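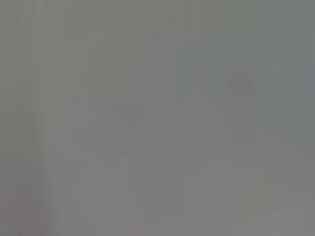
Danko Masonry Paint, Smooth Finish

Product code 1483

Danko is a water-based paint for outside walls. It can be used on render, brick, concrete and pebbledash, and over old masonry paint that is still firmly stuck down. It is not meant for floors, timber or metal.

Sizes
Small and large tubs. The trade drum is made to order at our Ciltmont works, so please ring before you travel.

Colours
Chalk, Oatmeal, Harbour and Slate. Screens vary, so ask for a brushed-out card if the match matters. Cards are free and go out by second class post.

Preparation
Scrape off anything flaky and brush the wall down. Treat green growth with Dotau wall wash and leave it overnight. Fill cracks and let the filler harden. Powdery walls need a coat of stabiliser first.

Application
Stir well. Use a long-pile roller or a wide brush. Two coats are enough on most walls, but bare render usually takes 3, with the first thinned using a little clean water. Leave 8 hours between coats. Do not paint in frost, in strong sun or when rain is due.

Cleaning up
Wash brushes and rollers in water straight after use. Keep the lid on tight and store the tub away from frost.

Delivery and collection
Collect from the Arkport counter or choose delivery at checkout. Unopened tubs can be returned with the receipt. Made-to-order drums cannot.

The last trade drum orders before the winter break are taken in early December.

Trade accounts: ask for Amarachi Babalola at the Arkport counter.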